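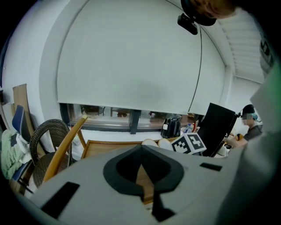 Table by the patio window, blind most of the way down.

**Do roller blinds really keep a table from fading?**

Posted by Hayley Haslam

Our wooden table sits right against a big window facing the patio. A guy at Boven told me to keep the white roller blind down or the top will bleach unevenly. He also happened to want to sell me a $624 window film. I've had bags and bottles parked at the window end since April and now I'm worried about marks. Is this a real thing or a sales pitch?

**Telmo Cordero**

Both. Wood does change color in sun, some kinds darker, some lighter. A blind slows it down. I'd want to see test numbers before paying $624 for film, and "blocks UV" on a box doesn't count as a test. 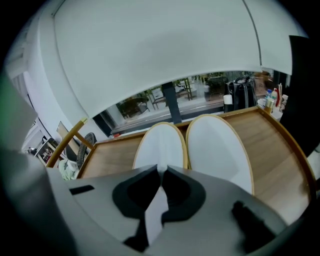 What leaves patches is stuff that never moves. Shift the bags and bottles every 2 weeks or so, and check under them while you're there. If you already see a pale or dark shape, leave that spot uncovered for 30 days before you sand anything. It may even out, it may not.

**drakos_fan**

just buy a tablecloth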